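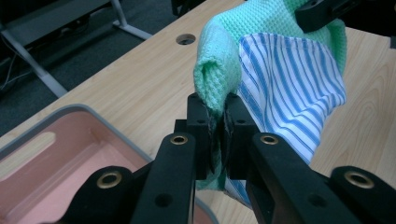 I asked Petro Dmytriv for twenty minutes on towels and came home with a notebook full of wood grain, vinegar and one very long story about a zipper. He looks after the linens at Rendus, a guesthouse with a small rental business on the side, and he folds for hours at a stretch. Last year's tally for the rental side was 3732 pieces, and he told me that number the way other people tell you their marathon time.

I'd come with a list of questions (typed, even!) and the first one was whether waffle towels are really any better than the fluffy kind. He didn't want to say better.

"They fold flatter," he said. "You can get more on a shelf. People think they look thin and then they use one and ask me where to buy them. But they shrink, and they shrink more one way than the other, so you can't fold by the corners and trust it. You fold by the edge."

Folding by the edge was the part I made him repeat. He takes one long edge and runs his fingers down it until it stops curling, and only then does he bring the other one over. I do the opposite, which is to grab two corners and hope. He watched me do a mint-green one and was very polite.

"It's a fold," he said. "I would put it at the bottom of the stack."

The blue and white striped cloths are a different story. Petro likes stripes because they tell on you: if the fold is off, the stripes go wandering and you can see it from the door. He gives them to new people to practice with, then moves them on to plain ones. I asked if he irons any of it. He laughed for a while, so I moved on to the next question.

He did have opinions about washing, though. Kitchen cloths never go in with bath towels. No fabric softener on waffle weave, ever. A splash of vinegar now and then if things start to feel stiff, and nothing with a zipper in the same load. (The zipper story involves a fleece jacket, a full set of guest towels and a wedding party, and he asked me to leave it there.)

Somewhere in the middle of this I noticed I'd been running my palm over the table the whole time we talked, and I said so, and off we went in another direction. 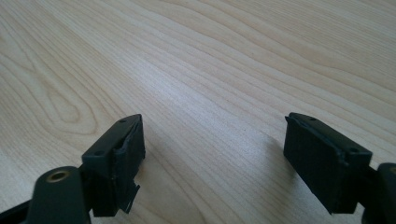 ## "You need a good table before you need a good shelf"

Petro used to fold on top of a chest freezer. He did that for two years, bent over, and his back still brings it up. When Rendus finally let him order a proper work table, he went through the Nollix catalog and then drove out to Wickramasinghe, the secondhand furniture place, and bought one there instead.

"I paid 100 dollars and I carried it in myself," he said. "Pale wood. I wanted pale so I could see lint."

I hadn't thought about lint! He wipes the surface before each batch and says a dark top would hide threads and a glossy painted one would let everything slide. The round hole in it bothered him for a week. Now he just keeps small washcloths away from that end.

What I liked best is that he lines things up with the grain. There are no tape marks and no ruler. He picks out one of the long lines and sets the first edge against it, and after that he goes by feel. I asked whether the wavy bits throw him off and he said you learn which ones to believe.

"This loopy part is only for looking at," he said. "When I am on the phone I look at it. It's like a map of somewhere with hills." 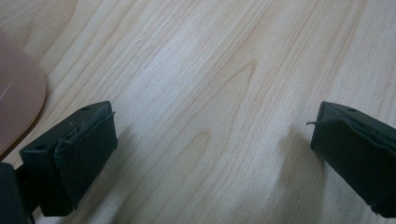 *Some of the grain Petro was talking about: long diagonal lines, and the arches near the middle of the table.*

We finished up on what he'd change. More shelves, obviously. He has his eye on a Cokau cart with a lower deck, so he could stop carrying stacks down the hall under his chin. And he'd like everybody who borrows the table to take their coffee somewhere else.

I asked him how many towels a regular household needs and he wouldn't give me a number. "Fewer than you own," he said, and then he took my mint-green one apart and folded it again.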